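Parkdale Patio and Porch List
Subject: Re: Rippled glass tops and wicker, cleaning before the season
March 2023 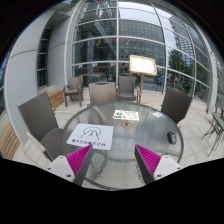
How do you get the grime out of a rippled glass tabletop without leaving streaks?
Use a soft brush, warm water and a little dish soap, work it in small circles, then rinse twice and dry with a flat cotton towel before the sun gets to it. Glass spray is fine on smooth glass but it pools in the low spots of the texture and dries there.

I'm replying to the message below because we have the same sort of set outside the cafe at Gultudside: round glass top with an umbrella hole in the middle, thin metal rim, dark grayish-brown woven chairs with seat cushions. Quoted part first, my answers after.

> We bought a used patio set over the winter, one round table
> and the wicker chairs to go with it. The glass has a ripple
> to it and there is a gray film I can't shift. Tried window
> cleaner, tried vinegar, looks good for an hour and then it's
> back. There is also a line of green stuff under the metal rim.
> The ring in the umbrella hole has gone dull. Should I polish
> it or leave it alone?
> Second thing, the chairs. The weave is full of dust and
> something sticky. Can I use the pressure washer? It's synthetic
> as far as I can tell. And do I have to take the cushions in
> every night?

Film on the glass. If vinegar clears it for an hour, you're loosening it and then letting it settle again. Rinse more than you think you need to. I go through two buckets a table. Check which side it's on, too. On ours the worst of it was underneath, where nobody wipes, and you see it through the glass along with the legs and the tile. Get down there with the brush.

Green line under the rim. An old toothbrush and the same soapy water. Run it around the edge, flush with a hose at low pressure, and tilt the glass so the water drains out. If your top lifts off the base, have a second person on the other side and set it down on a folded blanket, never on edge on concrete.

Umbrella ring. Ours is brass colored and I don't know what's under the color. I polished one on another table with metal paste and took the finish right off on one side. Now I only wipe them. If yours is loose, take it out and wash it separately. Sand collects under the lip and scratches the glass when the pole moves.

Pressure washer on the chairs. I wouldn't. I did it the first year and it lifted strands on two of the armrests, which then caught on people's sleeves all summer. Vacuum first with the brush attachment, then soap and a paint brush for the gaps, then the garden hose. Sticky spots usually come up if you lay a wet rag on them for 5 minutes. Stand the chairs where air can get under the seats and leave them until the next day.

Cushions. We bring them in when rain is forecast and otherwise leave them out. Stand them on edge if they do get wet. The zippers rust before the fabric gives out, so a little candle wax on the teeth is worth doing now.

One more item for anybody who uses these tables for serving. Paper and menu cards left on rippled glass will stick if there's any damp in the low spots, and the ink comes off on the glass. Rubbing alcohol on a cloth took it off ours. Keep it away from the weave.

For brushes, I've been getting the Gakari one with the angled head. It cost me $11 and is on its second season. The stiff model is too hard for glass, so feel the bristles before you buy. Khúc on the corner had the cotton towels last time I was in, in a bundle.

If anyone has replaced the plastic feet on woven chairs like these, I'd like to know what size you ordered. Mine are worn through and scraping the tile, and the ones I bought from the hardware store fall off as soon as a chair gets dragged.

Gultudside patio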